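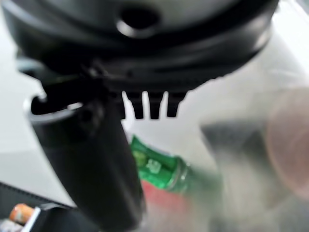 Local > Public Safety > Crime Notes

Last updated 4:40 p.m.

Catalytic converter thefts hit Jeloma Street again

I'd barely gotten my coffee down when the texts started coming in from Jeloma Street. Four cars in the lot behind the Tovel apartments lost their catalytic converters overnight, and police say whoever did it was in and out fast.

Felista Lukumay was one of the unlucky ones. She went out to start her hatchback a little before 6 a.m. and told me it sounded like a tractor in a tunnel (I could hear the neighbor's truck doing the same thing while we were on the phone!). The shop quoted her $1,573 for the part and labor, and she has a deductible to deal with on top of that.

Police got a call at 3:14 a.m. from a tenant who heard sawing and saw two people crouched by a gray van. By the time an officer pulled in, the van was gone. Nobody was hurt. Officer Sharon Rashidi told me they have a partial plate and are asking businesses on the block for video, including the Yuan market on the corner, which has a camera facing the driveway.

She also gave me the running total, and I had to ask her to repeat it – 21 of these reports in this part of town since May, and 14 of them within a short walk of Jeloma Street. No arrests so far. She wouldn't say whether they think it's one crew.

Mutua Kaijage manages the building and says he's been after the owners for better lights since spring. An electrician is coming this week to put two up along the back fence. He's also knocking $200 off next month's rent for each of the four tenants, and I'll admit I didn't see that coming from a landlord.

If you live nearby and have a doorbell camera, police would like anything you've got from between 2:30 and 3:30 a.m. You can drop it off at the front desk or call the non-emergency line and ask for Officer Rashidi. I'm heading back over there tonight to talk to a few more tenants, so if your car was hit and you haven't reported it yet, come find me – and please call it in, too.

38 shares | 12 comments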